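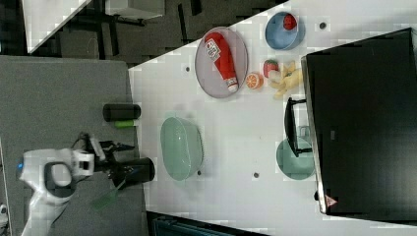

*Thursday, spatula round, toy fruit still out.*

Okay, so the Tamix fingers are on and I kind of love them! The spatula is what I was dreading (skinny handle, slippery translucent stuff) and the old Pruvon pair dropped it 10 times out of 17 last week. With the Tamix I got 3 drops in 17, and one of those was me fat-fingering the close command. Ketchup bottle is next, plus the basket, ugh. Camera mount still needs a longer cable before I try wrist rolls. Must email Plilirbridge about spare pads.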